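**Zwischenbericht an die Brellmont-Stiftung**
**Projekt: Mietrechtliche Erstberatung und Wohnraumsicherung in Zikow**
Stand: 26. Juni 2019

Der vorliegende Bericht umfasst die ersten sechs Monate der Förderung. Die Beratungsstelle hat ihre Arbeit wie im Antrag vorgesehen aufgenommen und bietet an zwei Nachmittagen je Woche offene Sprechzeiten an. Termine außerhalb dieser Zeiten werden telefonisch vergeben.

## Beratungstätigkeit

Im Berichtszeitraum wurden 200 Haushalte beraten. Der überwiegende Teil der Anfragen betraf Mieterhöhungen nach Modernisierung, Nebenkostenabrechnungen sowie die Rückzahlung von Kautionen. In 43 Fällen lag bei der ersten Vorsprache bereits eine Kündigung vor. Diese Fälle wurden vorrangig bearbeitet und, soweit erforderlich, an die kooperierenden Anwaltskanzleien weitergeleitet.

Besonders betroffen ist weiterhin der Bestand an der Clernener Straße. Nach dem Verkauf der Häuser an die Mercado Wohnbau GmbH erhielten zahlreiche Mietparteien Ankündigungen über den Austausch von Fenstern, Heizungsanlagen und Kücheneinrichtungen. Die Schreiben genügten nach unserer Einschätzung in mehreren Punkten nicht den formalen Anforderungen, insbesondere fehlten Angaben zur voraussichtlichen Dauer der Arbeiten.

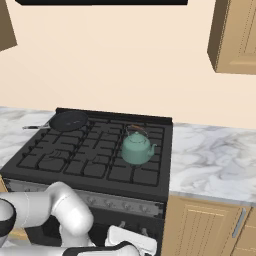
Die Eigentümerin hat auf unsere schriftliche Anfrage hin einen Teil der Ankündigungen zurückgezogen und eine Mieterversammlung zugesagt. Ein Termin wurde bislang nicht benannt. Mit der Wohnungsaufsicht der Gemeinde besteht Einvernehmen darüber, dass die Beratungsstelle an dieser Versammlung teilnimmt.

## Abweichungen vom Arbeitsplan

Die für das Frühjahr geplante Informationsreihe im Ortsteil Clernen konnte nur teilweise durchgeführt werden, da der vorgesehene Raum kurzfristig nicht zur Verfügung stand. Die ausstehenden Abende werden im August nachgeholt. Die mehrsprachigen Merkblätter liegen inzwischen auf Deutsch, Polnisch und Arabisch vor; die russische Fassung befindet sich in der Korrektur.

## Mittelverwendung

Die Ausgaben für Personal und Miete entsprechen dem Finanzierungsplan. Bei den Dolmetschleistungen zeichnet sich ein Mehrbedarf ab, der aus nicht verbrauchten Mitteln für Druckkosten gedeckt werden soll. Wir bitten um Zustimmung zu dieser Umwidmung. Die Belegliste ist als Anlage beigefügt.

## Ausblick

Im zweiten Förderhalbjahr liegt der Schwerpunkt auf der Begleitung der Haushalte mit laufenden Kündigungsverfahren. Darüber hinaus ist eine Vereinbarung mit dem Sozialamt über die frühzeitige Meldung drohender Räumungen in Vorbereitung. Der Entwurf wird der Stiftung nach Abstimmung mit der Gemeinde zur Kenntnis gegeben.

Beratungsstelle Wohnen Zikow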